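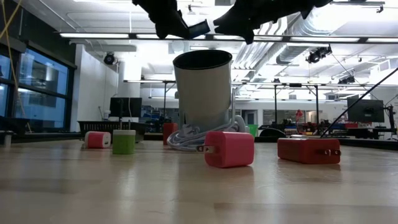
Wall chargers, a metal cup and a coiled charging cable on a tabletop at the Pratholm workshop.

Pratholm workshop puts shared chargers under one sorting rule

The Pratholm workshop has changed how it stores and lends small wall chargers, after a stock check in February found that a third of the units in its shared drawers had no label and no known rating. The new rule covers plug-in chargers and charging cables used at the benches. Laptop power supplies and bench supplies are not affected.

Under the rule, chargers are sorted by output and no longer by color or shape. Sheyla Cuadros, who runs the stock room, said the old habit of asking for "the red one" or "the pink cube" stopped working once the drawers held several units in similar colors with different outputs. Body color will still be written on the stock card, but only as a second check.

The stock check covered 200 items, counting chargers and cables together. Of these, 54 were withdrawn. Most of the withdrawn items were cables with worn jackets or bent connectors. The remainder were chargers with unreadable print on the housing, and a small number with loose prongs. Withdrawn items go to Skullow, the recycling firm that already collects batteries from the building.

Each charger that stays in use gets a white tag with its output in watts, the date of the last check and a shelf number. The tag goes on the side of the housing, clear of the prongs and clear of the output port. Units too small for a side tag carry it on the face opposite the prongs. Round housings have been the slowest to tag, as the first batch of tags lifted at the corners on curved plastic. A softer tag stock has been ordered from Todia.

Cables are handled separately. Braided cables are to be wound in open loops and closed with a fabric tie. Winding a cable tightly around a charger is no longer allowed, and neither is folding it flat under a cup, a tool or a box. According to the notes from the stock check, most of the damage to cables was within a hand's width of the connector, where the cable bends most sharply when it is packed tight.

Amirhossein Shahbazi, who wrote the check procedure, said the test itself is short. The prongs are inspected for play and discoloration, the housing is checked for cracks along the seam, and the unit is run under load for 75 minutes. A charger that fails any step is withdrawn the same day. Repairs are not attempted on sealed housings.

The first round of testing used a load unit supplied by Jafarzadeh, a local electrical shop. The workshop has since bought its own and expects to repeat the check twice a year.

Users are asked to return chargers and cables to the tray by the stock room door before 6 p.m. Items left on benches overnight will be collected and put back in the drawers, and the loan will be closed on the card. Personal chargers may still be used at the benches, but they have to carry the owner's name - unnamed ones will be treated as shared stock and tested with the rest.

New shelf labels are in place for the first 100 tested units. The remaining shelves will be labeled when the softer tags arrive. Questions about missing items should go to the stock room, with the shelf number if it is known.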